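HOUSEHOLD CLAIMS AND HOW TO DOUBT THEM
Handout 5: Bathroom and kitchen surfaces
Tutor: Henok Tekleab

Read this before the session and bring a pencil. The reading from last time (unit pricing) still applies, and I will assume you did it.

1. What a surface claim is made of

Take any product sold for looking after stone. The label will usually carry a verb (protects, revives, seals), a surface, and a length of time. Two of the three are vague. "Protects" from what? Limescale, acid, scratches and soap are different problems, and a liquid that helps with one may do nothing for another. The length of time is often printed large, with the conditions printed small on the back.

Marble is the useful case because people are nervous about it. It costs a lot, and it marks. It is mostly calcium carbonate, so acids eat into it: lemon juice, vinegar, many descalers. The dull patch left behind is called an etch. A stain is something else, colour that has soaked in. Sellers mix the two up all the time, and so do buyers.

A penetrating sealer slows down soaking. It does very little about etching. If a leaflet shows a glass of red wine and a cut lemon side by side, ask which of them was tested, for how long, and on which finish.
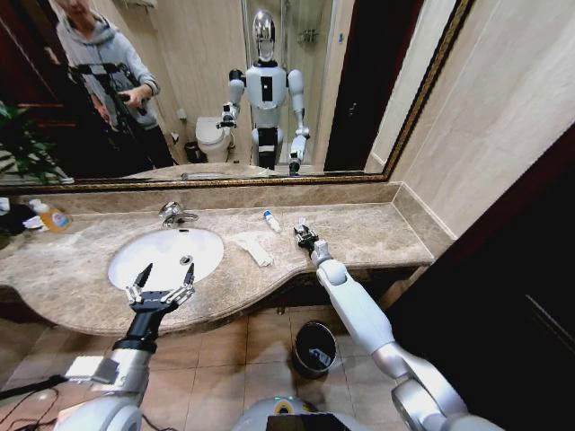
2. The three leaflets

Copies are in the folder. In short:

Porel (sealer). Says one coat lasts "up to" 8 years. "Up to" includes two weeks. No test is described, and the word "lasts" is never explained.

Stalico (daily spray). Says 2984 homes "trust" it. Trust is not a result. We aren't told how many homes bought it once and stopped, or who did the asking.

Wubshet (polishing powder). The most modest of the lot, and I still have questions. It admits that the powder works by wearing the surface down slightly. Good. It then says there is no limit to how often you can use it, which sits badly with the first statement.

For each leaflet, write down one claim you could check at home with water, a clock and a spare tile. If you can't find one, write that down instead.

3. The water drop test, and its limits

Put a spoonful of water on clean, dry stone. Leave it for fifteen minutes, then wipe. If the stone has darkened underneath, water has been getting in. If it hasn't, you have learned that water did not get in during those fifteen minutes at that spot. You have not learned that the stone is sealed – a dense, well polished marble may pass with no sealer on it at all. So "before and after" photographs of beads of water prove less than they seem to, unless the "before" is the same slab.

Last January a student brought in a Coritz brochure that said over 1012 drops had been tested. On how many slabs? It didn't say. A thousand drops on one slab tell you a good deal about that slab. 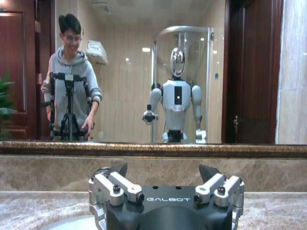
Fig. 2. Marble countertop with cream, tan and grey veining.

Busy veining makes judging by eye harder. A faint mark on a plain pale slab shows up at once, and the same mark on a mottled one can hide for months. I would want any photograph in an advert to say which sort was used, and whether the light was moved between shots.

4. For next time

Bring one label from home, any surface. Underline the verb. Leave the price on if you can, as we'll come back to cost per use. Please don't bring the bottle – the room has no sink and last term was enough.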